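Recording folding demonstrations with two hand-held grippers

Updated Jun 16, 2020

These are the steps we use on the Riltgate project for teaching a two-armed robot to fold clothes and other soft items. You do the folding yourself with a gripper in each hand, and the recordings are used to train the arms later. You need to have done the Storklow calibration page first.

Before you start

Charge both grippers and clear the memory cards. Wipe the finger pads with a damp cloth and let them dry. Dusty pads slide on knitwear. Check that the screws holding the fingers are tight, then open and close each gripper fully a few times.

Pick one item and stay with it for the whole batch. A batch is 20 recordings. The full Skekevska set will need 2,000, so don't try to rush through it in a week.

Making a recording

Lay the item out on the surface you will be folding on. Beds, sofas and piles of cushions are all fine, and we want plenty of them -- a robot that has only seen a bare table does badly in a bedroom. Smooth out the worst of the creases but leave the small ones.

Start recording on both grippers and hold them still over the item for 4 seconds. This gives the software a clean starting point.

Bring the fingers down with the pads wide open, one on each side of the bit you want to pick up. Press lightly, close, and wait a moment before lifting. On thick knits you will often catch two layers when you wanted one. If that happens, open, back off and try again without stopping the recording. Second attempts are useful.

Move both hands at the same steady speed when you carry an edge across. Lower it, open the pads fully, and lift straight up so you don't drag the fold with you. Bands and hems tend to curl at the ends. Use the tip of one pad to press them down.

Finish with both grippers held still again, then stop.

Checking the batch

Watch at least 12 of the 20 recordings at normal speed. Throw out any where the fingers leave the view for a long stretch, or where you used your bare hand to tidy up. Name the folder with the item and the surface, for example "jumper-sofa", and upload it to the Iyengar drive.

If the two grippers drift out of time with each other, restart both and redo the batch.
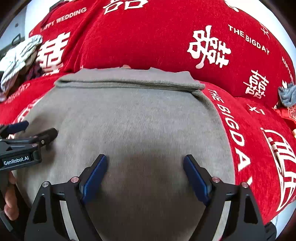
Grey knit on red cushions, with the pads open over the fabric and the second gripper at the left.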